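# Plodville: Progress Report to the Wanigasekara Fund, November

Prepared by Janaka Miah, Production Lead, Minerar
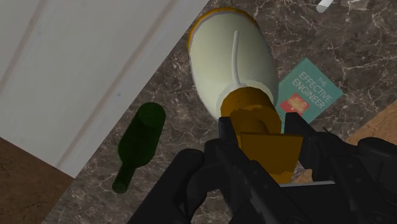
Work this period centered on the crash that players met when loading a saved town after the second update. The fault was traced to the way older save files stored item positions, and a corrected loader is now in the test build. Alongside this, the art team continued with household items and surface materials. The dark marble, with its thin whitish veins, is the most demanding of the surfaces under review, and its texture will be reduced in size for older graphics cards. Items such as the book and the bottle will share one material set.

## Testing

The closed test group now stands at 256 players. They submitted 173 reports, of which 56 concerned the save fault. All 56 were rerun against the new loader; four still fail, each involving a town with more than 800 placed items. Pivetti, our outside testing contractor, has been asked to give these priority.

## Schedule and spending

The multiplayer milestone has moved back by three weeks. Two programmers were reassigned to the save fault, and the server work could not proceed without them. Spending remains within the approved amount. We request permission to move the unspent portion of the music budget to testing.

## Next period

- Resolve the four remaining save failures
- Release the corrected loader to all players
- Resume server work and deliver a first two-player session
- Complete the Spanish and Italian menu text

The revised milestone table will be sent separately once Pivetti confirms its availability.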